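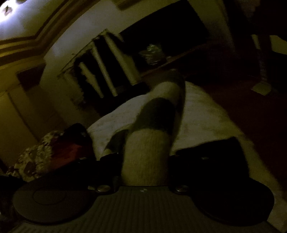

Laundry at Home: Notes and Pictures from the Ikuline Hand-Held Gripper Study

Welcome, and thank you for stopping by the gallery. This page belongs to the laundry part of Ikuline, our study of how much a robot arm can learn from people doing small chores in their own homes with a gripper in their hand. The paper has all the tables and the careful wording, and we're fond of it, but papers leave very little room for what the work looks like from day to day, and several of the families who took part asked us where they could see it. So we promised them a page, and we've written rather more on it than we meant to.

The idea

If you want a robot to learn how to pick up a sock, the usual way is to sit a trained operator beside the robot and have that person steer it through the motion again and again. It works, and we did it for years at Tesach, where our lab is. It's also slow, and it happens in the same room with the same table and the same lamps, and a robot that has grown up under those lamps can be very confused by anybody's bedroom.

In Ikuline the robot stays in the lab and only the hand travels. The person holds a gripper with two fingers and a camera mounted behind them, squeezes to close it, and goes about the job. The camera records what the fingers see. Afterward we work out from the video how the gripper moved through the room and how wide its fingers were open at each moment, and those two things together are what the robot arm is trained to imitate. The arm in the lab carries a gripper of the same shape with the camera in the same place, so that from the point of view of the learning program there's very little difference between a hand in somebody's home and an arm bolted to our bench.

What the camera sees

Visitors expect the videos to look like home movies, and they're usually a bit startled. The body of the gripper fills the bottom of the picture, ridged plate, screws and all, with a black finger reaching up on either side and the cloth somewhere between them. In the view shown on this page it's a long knitted piece in broad cream and dark stripes, with a red cloth and a flowered one bunched up off to the left on the pale surface. The rest is simply a room, with a television and a shelving unit leaning over at quite an angle because the wrist is turned.

We love that angle, although it took some of us a while to come around to it. In our first plan we were going to rotate every video so the floor was down and the ceiling was up, and Ozan Ağca wrote a very nice piece of software to do exactly that. Then we compared the two versions, and the arm trained on the untouched video did better at reaching for things that lay at an odd slant. When the picture tips, the program learns that the wrist has tipped, and if you straighten it out you throw that knowledge away. Ozan took it very well. His software still gets used for making talks easier on the audience's stomachs.

Why socks, and things like socks

People ask this a lot, so it deserves a proper answer. Cups and blocks keep their shape when you pick them up. A knitted tube doesn't. It droops, it twists, it bunches at one end and hangs from the other, and where you pinched it decides nearly everything that follows. Ribbing stretches and a plain knit slides. We wanted a task where the grasp really mattered, and where everybody already knew how to do it without being taught, and laundry was the happy answer to both.

Stripes turned out to be helpful too, for a reason we hadn't planned. A plain dark item against a shadow gives the program very little to hold on to, while bands of light and dark show how the cloth is lying, even when half of it is in shade. We wouldn't want anyone to think the method needs stripes (plain ones are in the training set as well, plenty of them), but when we go through the results item by item the striped ones do tend to sit near the top.

Bad light, kindly meant

We asked people not to tidy up and not to turn on extra lamps. This was a hard thing to ask, as you can imagine, because most people who know a camera is coming would like very much to tidy up! But the robot can only cope with a dim corner if it has met one. Rooms with a single bright ceiling light are especially useful to us, since the lamp sometimes swings into view as the wrist turns and bleaches out a patch of the picture, and the shadows across the room go nearly black. A person hardly notices this. A learning program notices it a great deal, and the first version of ours would simply stop moving.

The cure was nothing clever. We kept the dark recordings in, where our old habit would have been to drop them, and we let the program train on them alongside the bright ones. Gangadharan Ramasamy, who ran the training side of the study, also added a step that shifts the brightness of each video up and down at random, and that helped as well, though less than the real dim rooms did. He would like it on record that he predicted the opposite.

How a session went

A session was made up of short recordings, each one covering a single pick and a single place. Before the first of them, the person moved the gripper slowly past the furniture so the tracking software could get its bearings. Shelves, moldings, the edge of a table and the corner of a television are all good landmarks for that, and a blank wall is a poor one. Then came the picking up and putting down, at whatever speed felt natural, with whatever cloth was on hand.

We collected more than 300 recordings this way, and 200 of them went into the final training set. The others were set aside, mostly because the tracking had lost its place when a big piece of fabric covered too much of the view. That's a larger loss than we'd like, and it's the first thing we want to improve. A second, wider lens would probably help. So would asking people to keep shirts a little farther from the camera, but we're reluctant to tell anyone how to handle their own shirts.

What came out of it

The short version is that it worked for picking and was only fair for placing. With the home recordings, the arm learned to pinch a soft item near one end, lift it clear of its neighbors, and carry it across without letting go. It did this on bedding and tabletops it had never met, which our older lab-trained program couldn't manage with any reliability. We trained it 3 separate times from scratch to be sure we weren't fooling ourselves, and the pattern held each time.

Placing is another story. The arm lets go a little too early, so that things land in a heap where a person would have laid them flat. We think the trouble is that people release cloth with a tiny flick of the wrist, and the flick is so quick that it smears in the video. Tkachenko, our sister project down the hall, is looking into sensors in the fingertips that would feel the cloth leaving, and we go and look over their shoulders whenever they'll let us.

There is also the matter of piles. One item lying by itself is a fairly easy job now. An item half under another, with a dark edge poking out over something pale, is still where most of our failures come from, because the program can't always tell which edge belongs to which piece. It will sometimes pinch two things together and carry them off with great confidence. For some households that would be perfectly acceptable, we've been told, but it isn't what we were after.

The gripper itself

The model used in the study is called Ruken, and it's the third body we built. The earlier ones were heavier at the front, and people's wrists got tired long before their patience did. Ruken sits closer to the hand. The two fingers are plain and sturdy, and they're held on with ordinary screws so that a worn one can be changed on the spot. The ridged plate in the middle is part of the camera's view in every recording, which we first thought was a waste of good picture, and later came to rely on: if the plate shifts even slightly between one session and the next, we know the camera has been bumped and needs to be checked.

Using the material

Teachers and students are very welcome to use what's on this page in class, with a mention of Ikuline. The recordings themselves are shared on request with other research groups, after we've gone over them with the households and taken out anything they would prefer to keep to themselves. That part is slow, and we ask for your patience with it. If you took part and would like to see your own session again, or you'd like something removed from it, write to the Ikuline desk at Tesach and either Ozan or Gangadharan will write back.

Our warmest thanks go to every household that let us in and left the laundry where it was. New recordings start in November, with towels.

Page last updated Friday, August 6, 2021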